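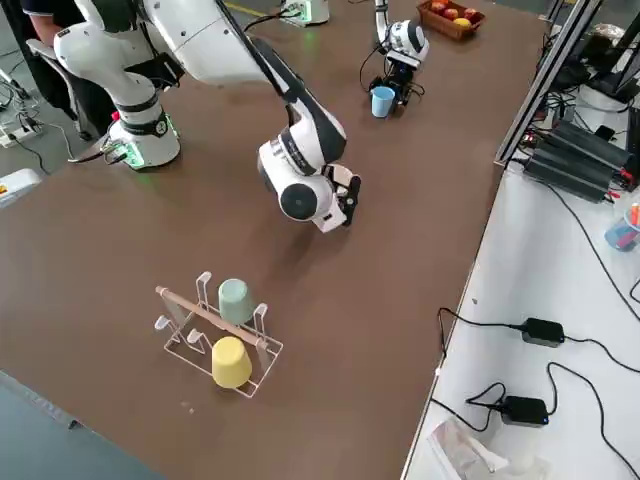 Figure 1. Light blue plastic cup, upright.

Where the Cups Go: Cup Loss in the Munmont Common Room
Project report, handed in 1/31/19
Supervisor: Dörte Ehlers

1. Background

Munmont Hall bought 99 plastic cups in September, to replace the ones it had bought the year before, which had replaced the ones before that. The invoice is pinned to the kitchen noticeboard, possibly as a warning. By the time I chose my topic, people were drinking squash out of a measuring jug and somebody had written CUPS??? on the shopping list and underlined it until the pen went through.

My first title was "Shared Goods and Private Cupboards". My supervisor asked whether I meant stealing. I said I would rather find out first, and she let me have the term.

2. Method

I counted the cups on the shelf, in the sink and in the Stimier (the dishwasher, known by its make because the hall has given it the status of a resident) every evening after supper. I also put a questionnaire under every door. It asked how many common room cups were in the room at that moment, and promised that no names would be kept. I thought this was generous. One person returned it with a wet ring on it and the answer "none".

For comparison I wanted figures from Ceto House, which is the same size and has the same sort of kitchen. Ceto turned out to have a locked cupboard and a signing-out book, so it is not a fair comparison, but I have kept it in because I walked there several times in the rain.

3. Results

On the last evening of counting there were 19 cups left. Two of these were cracked and I would not drink from them. The fall was not steady. Hardly any cups went missing in an ordinary week, and then a great many went at once whenever there was a film night in the Akanda Room upstairs. They went up full and did not come down. 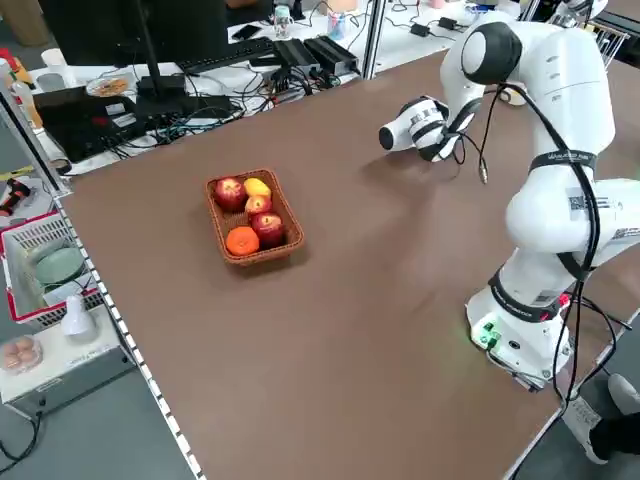
The questionnaire answers do not agree with the shelf. If everyone is telling the truth, most of the missing cups are not in anybody's room, and I have also looked in the Akanda Room, behind the sofas, where I found a scarf and a library book but no cups. I was told by one resident that she had two "on loan". She could not say from whom.

4. Discussion

I do not think many people set out to take a cup. They take a drink, and the cup goes along with it. Bringing it back is a separate trip with nothing to drink at the end of it - and there are a lot of stairs.

Ceto lost fewer cups but people there complained more, mostly about the book. Several had given up and brought their own mugs, so the locked cupboard may work mainly by putting people off the cups altogether.

5. Weak points

I live at Munmont and was known to be counting. On two evenings the number on the shelf went up overnight, which I put down to guilt. I also have to report that while packing at the end of term I found a common room cup under my own bed. It has been added to the results.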